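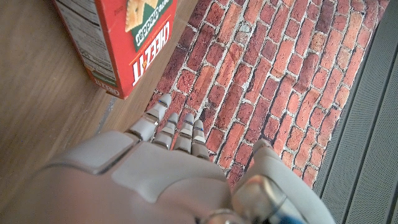 I have never trusted a mat that pretends to be something else. Grass mats, pebble mats, the ones with a printed parquet that you put down on top of, presumably, real parquet. So when I tell you that I have spent two weeks thinking about a floor mat with bricks printed on it, please understand that I went in with my arms folded.

The thing is sold as part of the Widasside range, which used to be bath mats and has lately moved into what the leaflet calls "zones". You don't have a bit of floor by the back door any more, you have a zone. Mine was bought in Liltham, in the big homeware place by the ring road, where it was rolled up in a bin with a lot of others and marked down by a third. Marked down from what I couldn't say. I have been going in there for years and have yet to see anything at full price.

The claims, as printed on the band: that it defines a space, that it wipes clean, that it lies flat straight away. I'll take those in the order I got cross about them.

Lies flat straight away. No. It had been in that bin for who knows how long and it wanted to be a tube. I left it overnight with cookbooks on the corners and by Tuesday it was down to a slight curl at one end, and there it stayed for 9 days. I went over it in my socks every morning like a man ironing with his feet. It is flat now. I don't call that straight away.

Wipes clean. Mostly, yes, I'll give it that. Tea came off, and so did some flour. Tomato sauce I can't judge, as it's a red brick pattern and I honestly couldn't find where I'd spilt it. You may see that as a feature. I see it as a way of having tomato sauce on your floor for a fortnight.

Defines a space. Well. A rectangle of anything defines a space if you put it on a floor. What bothers me is that bricks on a light brown wooden floor look like a small patio that has got lost. I had expected to stop noticing after a day or two and I haven't. White mortar lines don't help. They give you something to line up with the boards, and of course they never do line up, so you nudge it, and then it's out at the other end.

People kept telling me that a pattern hides mess. My sister-in-law swears by it, and so does everyone in the comments under the last post. I don't think it does. Crumbs, possibly. But leave a bright red box of Cheez-It lying on its side half on the mat and half on the boards and it shouts at you from across the room, red on red or not. If anything the mat makes it worse, as there is now an edge for things to be untidily over. On bare boards a cracker box has merely been put down. With a mat there it has missed.

(Yes, crackers on the floor. I'm as bad as anyone. I do think the snack shelf is the real problem in this house, and I'll get to that some other time.)

I did try it the other way about, for fairness, with the coir one we had from Tidstead before. Ugly, sheds everywhere, and it pricks you through thin socks. It has never once tried to be a wall. It also cost more than this one, so I can't claim the moral high ground on money.

Would I buy it again? At the marked-down price, for a shed or a utility room, perhaps. In a room you sit in, I doubt it. I've been told there's a slate version, and a friend of a friend has a cobbled one which she says is "more subtle". I would need to see that before I believed it.

For now it stays where it is, mainly due to the effort I put into flattening it. If anybody has had one for longer than a winter, do tell me whether the print wears off where you walk. I've looked hard at mine and can't decide if the middle is fading or if I just want it to be.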